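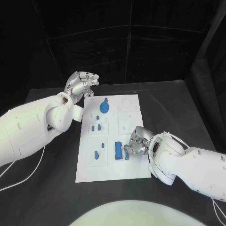
Rezaul Bhattacharjee
Maintainer, Driston board files

Driston Peg Board: README

Driston is a set of drawings for a white board with blue parts that stand on it. The parts are pegs, blocks and a gear-like disc with a short shaft in the middle. Some of them go in small holes and some go on raised white plates. This file tells what is in the folder and how to print and set up the board.

Contents

board/ the base board, one file
plates/ the raised plates
parts/ pegs, blocks and the disc
docs/ layout drawings and the change list

The full folder is 42 files. All dimensions are in millimeters.

Printing

Print the board and plates in white and all the parts in blue. I tried gray parts in the first version, and on my dark table they were difficult to find. Please print the tall narrow block lying on its side. When it is printed standing, the layers can split near the foot.

If a peg is too tight, sand the peg and leave the hole as it is. The holes are shared by several layouts, and a wide hole will make every other peg lean.

Setting up

Put the board flat on the table with the disc at the far side. Check the disc first, then the pegs, then the blocks. The layout drawings are made from this same side.

Known problems

The file for the smallest peg has a wrong name in the November version. Kevin Escobar found this, and it is corrected now.

Changes

4/27/23: new plate drawings, peg file renamed, spelling corrected in docs/.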